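This site uses cookies to remember that you have already been told about the cookies. Accept / Manage preferences

The Second Cup
Posted by Tahira Jatoi in August, filed under Kitchen Science

I gave up coffee for most of the summer and I would like some credit for it, but all I got was a headache.

The plan was to find out whether caffeine was doing anything for me. I'd read a stack of things saying that regular drinkers are mostly treating their own withdrawal, so that the lovely lift of the morning cup is really a return to where everyone else woke up. This annoyed me. I have spent a fair bit of money on the Ilirska beans from the shop by the station and I didn't like being told I was paying to break even.

So I stopped, cold, on a morning when I had nothing difficult to do. By mid-afternoon I had the headache, a dull one that sat behind the eyes and got worse when I bent down for anything. The explanation usually given is blood vessels. Caffeine narrows the ones in the brain by getting in the way of a substance called adenosine, and when you take the caffeine away the vessels widen again and the blood flow goes up.
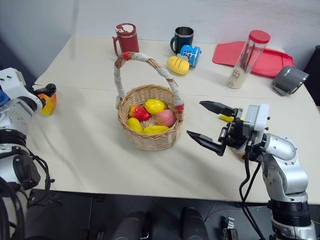
Adenosine is also the thing that makes you sleepy. It builds up while you're awake and fits into receptors that slow everything down. Caffeine is near enough the same shape to sit in the receptor without setting it off, like somebody putting a bag on the train seat next to them. The body notices that its seats are taken and, over time, puts in more of them. That is tolerance, or the largest part of it, and it is why my colleague Tariq Abbasi can have a double espresso after supper and be asleep before the washing-up is done. (He is asleep before the washing-up is done either way, so he may not be the best evidence.)

The headache lasted 2 days. After that came a flat, woolly stretch in which I read the same page of a library book several times and took against the main character. Then it lifted, and I felt normal, and I was a bit cross about how normal I felt.

What I hadn't expected was the business with decaf. I'd switched to a jar of Lorov to have something to hold in the mornings, and I swear the first mug woke me up. Decaf isn't free of caffeine, but there is very little in there, a few milligrams against the 60 or more in an ordinary mug of instant. Some of what I felt was presumably habit: the kettle, the smell, the hot mug, all the things my brain had learned to expect a jolt from. There have been studies where people going without were given decaf and felt better for it, even when they knew what it was. I find this comforting and slightly insulting.

Then there's the matter of how long the stuff hangs about. The usual figure for the half-life is five hours or so, which gets repeated as if we were all built to one pattern. We aren't. One liver enzyme does most of the clearing, and people vary a great deal in how busy theirs is. Smoking speeds it up. Pregnancy slows it right down, and so does the contraceptive pill — a thing I might have liked to know in my twenties, when I was lying awake in a shared house in Pavier Road blaming the fridge. 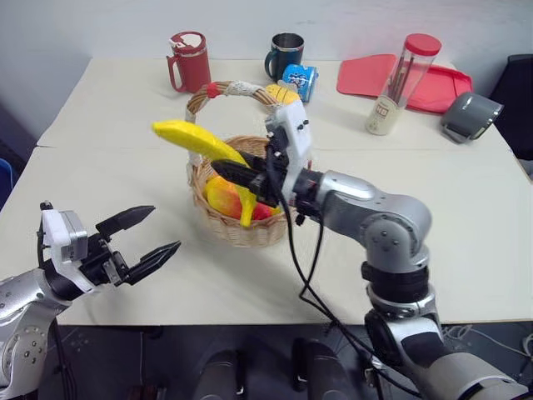
So does a cup of coffee at four in the afternoon matter if you fall asleep perfectly well?

It can do, as dropping off is only part of it, and caffeine tends to cut into deep sleep even in people who go out like a light. You can sleep through the damage and wake up wanting another coffee.

I went back on it, obviously. I held out until a visit to my friend Malik, who made a pot without asking, and it would have been rude. The first cup after all those weeks was tremendous. I cleaned his oven. I talked for a long time about pensions. I was still awake at 2 in the morning, going over the pensions.

These days I have one mug at breakfast and a second before noon if work is being tiresome, with the Lorov kept at the back of the cupboard for evenings. Tariq has asked whether he can have the rest of the jar. He wants to try giving up, starting next month, after he's finished the espresso.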